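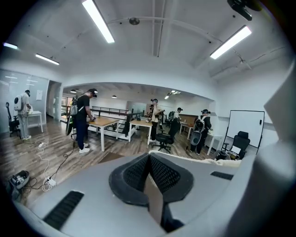

Notes from the May catch-up on the hand-teaching work, typed up by me again, so blame me for the spelling. We started with the Kinesholm set, the one where we show the arm each job with the hand-held gripper. Amnuay Srisuk wants 3000 good goes before we hand anything to Bellamy and we've got 2000, so there's a fair bit to do yet! Most of the talk was about space. With five people standing up in headsets, most of them with backpacks on, and tables and desks dotted about between them, you do end up thinking hard about where your elbows are. I moved that we tape the cables down, as there's a white one snaking over the planks to its power strip and a black one running across as well. Agreed, and I'm doing it (my own fault for speaking up).

Next, the finger pads. I like the black mesh ones, Amnuay would still like to try something softer, and we went round in circles until the tea ran out. Left open.

Remote control next. The Plollon rig has a lag that makes everyone overshoot when they close the grip, so for now we'll keep it for the slow lifting jobs and do the fiddly folding by hand. Amnuay is going to write to Grirar and ask about the lag.

Length of turns: I said 20 minutes in a headset is plenty, a couple of people wanted longer, and we settled on 18 with a proper sit-down after. Please do take the sit-down.

Any other business: labels for the failed goes. Keep them, don't bin them, and put "drop" or "miss" in the name so I can find them later.

Next meeting at 10 am, same room. Bring your own mug.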